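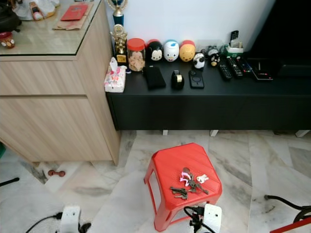
Session 7. Comparing two grippers on small household objects

Read before the lab. Groups of two, 30 minutes for each group.

Task A — keys. Pick up the bunch from the red stool. The keys lie flat and spread around the ring, so decide first where you will grasp: the ring, the long brass key or a keychain. Write down your choice.

Task B — remote controls. Three lie side by side on the black console. Take one and do not move its neighbors.

Do each task 9 times with the Mistitz fingers, then 9 times with the Stostine fingers. Keep the closing speed the same. A dropped object counts as a failure, also when it falls back on the stool.

Send your table to Kwan-ho Shih before the next session.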